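Blackout cloth for a school stage – wool, poly or something else?

Started by vdemchenko

vdemchenko
We need to replace the black drapes at the back of a small hall in Zurport. The opening is 21 feet wide. Two quotes so far. Pasichnyk wants 3,000 for wool serge, made up and delivered. Sollitthorpe will do a polyester version for a lot less but the sample feels thin to me. Mostly used for plays, one dance show in March, and the odd assembly. Which would you buy?
Vira

kw_kwan
Wool serge if you can stretch to it. It hangs better and it eats light. Ours is on its second hall and still looks black. Ask what fullness they quoted, because a flat drape and one with 50 percent fullness are very different prices.

gridiron_pete
Disagree. For a school I'd go poly every time. Wool gets moth, it's heavy, and kids pull on it. Get the inherently flame retardant kind and you can wash it without having it treated again. The thin sample is probably the light weight. Ask for the next one up.

kw_kwan
Moth is a storage problem. We keep ours hanging and have never had any. Poly has a shine under side light, and for dance you use a lot of side light.

gridiron_pete
Some poly has a shine. The brushed stuff doesn't, or not enough for parents in row six to care. She has a school budget, Kam-wah.

vdemchenko
Fullness on the Pasichnyk quote is 50 percent. Sollitthorpe didn't say, I'll ask. The old drapes were bought as a job lot from Elumitz and came with no paperwork at all, so the fire officer wants them gone whatever we do.

tabs_and_legs
Make sure the certificate names the batch you actually get. We had one rejected over that and had to pay 300 for a retest.

Also decide now whether people will be allowed to pin things to it. Lettering, stars, paper leaves, it all ends up on the back cloth sooner or later. Pins leave marks in poly that don't close up. Wool is more forgiving. I'd buy a cheap second cloth for decorating and leave the good one alone.

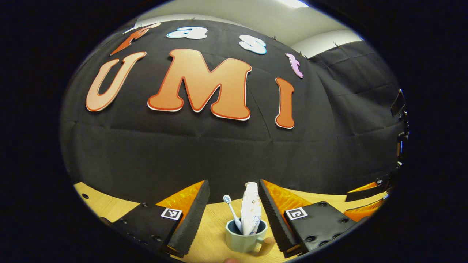
lowther_b
How do you get fold creases out of a new black drape before opening night?

tabs_and_legs
Hang it a week early and let the weight do most of it, then go over what's left with a steamer from the back, working top to bottom. Don't iron poly.

gridiron_pete
A chain in the bottom hem helps too. Ask for a pocket when you order – adding one later is a pain.

vdemchenko
Thanks all. Sollitthorpe came back: no fullness in their price. With 50 percent and the heavier cloth it goes up by 484, still well under the wool. Leaning that way, with a chain pocket.

kw_kwan
Get a bigger sample and put a side light on it before you pay.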